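README: whiteboard arm, Majimbun open day

Hi! If you've found this folder you were probably at the open day on Tuesday, or someone who was there sent you the link. I promised a few people I'd put the recordings up with some notes, so these are the notes. I've written them the way I'd tell you over a cuppa, so if you want a proper data card you'll have to squint a bit (the useful bits are all in here somewhere, promise).

What we were showing

The demo was an arm working at a glossy board, with writing in marker on one side of the job and wiping on the other. Visitors picked a number, it went up on the board, and then we had a go at getting the arm to grip the eraser and clean it off. Simple enough to explain to a seven-year-old, which was handy, as we had plenty of those! The parents mostly wanted to know if it did dishes.

Numbers were whatever people fancied. Birth years were the runaway favourite, plus a couple of house numbers and one 3045 that came with a very long story about a postcode. The one in blue below is a 2007, with a lovely long tail on the 7 that I'm rather fond of. Glossy boards are a pain for cameras, by the way. You get the writing, but you also get the shadowy shape of the arm and whatever else is about, all sitting in the same patch of grey. I left the lighting alone, as I'd like the recordings to look like a real room.

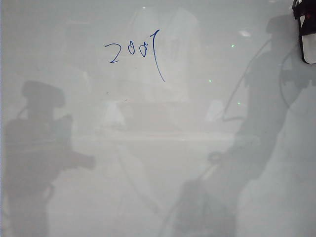

What's in the folder

There are 3 subfolders.

fixed: the view from the camera that stays put. Best one for seeing the writing.

wrist: the view from the camera on the arm. Best one for seeing the grip, useless for working out where you are on the board.

notes: my scribbles, typed up on the train home, spelling not guaranteed. The visitor's number is in there for each run where I remembered to jot it down.

Altogether it's roughly 2000 short runs, counting the practice ones we did in February before the doors opened. I haven't weeded out the bad ones. If the arm bumped the board or somebody's kid asked to stop halfway, it's still in there, and the notes file says so if I caught it. The two views start at slightly different moments too, so please line them up yourself before you trust anything down to the frame. Nonau is the script I use for that, and it's in the top folder. It's ugly but it works on my laptop.

Wastero and Nuten

A few of you asked about the names on the sign. Wastero is the wiping task, Nuten is the writing one. They started as labels on my whiteboard at home and I never got round to changing them. File names beginning with w or n follow the same idea.

Gripping things with rounded corners

The bit I had the most questions about was the gripper. Flat white plastic with big soft corners looks like an easy thing to hold until you try to work out where the edges are against a shiny grey background. From the wrist you get a fair look at the face and the two black fingers, and the sideways print (得力) gives you something with decent contrast to aim by. If you're training anything on the wrist view, I'd start with the clips where the print is showing and move on to the blank ones later.
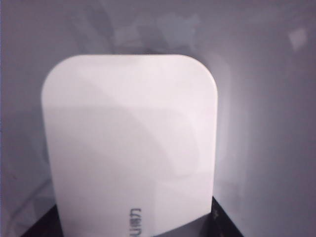

Kátia Figueiredo wrote in afterwards to say she'd rather have seen fewer numbers and more scribbles, because a room full of people never writes as messily as one person in a hurry. She also asked whether the arm could be made to leave half a number behind on purpose, so a model would have to decide if the job was finished. I reckon that's a cracking idea and it's top of the list for next time.

Using it

Help yourself for study, teaching or mucking about. Please mention the Majimbun open day if you put anything up in public, and tell me if a file won't open. Wastero run 8 in the wrist folder is a known dud, and I'll swap it out when I find the original.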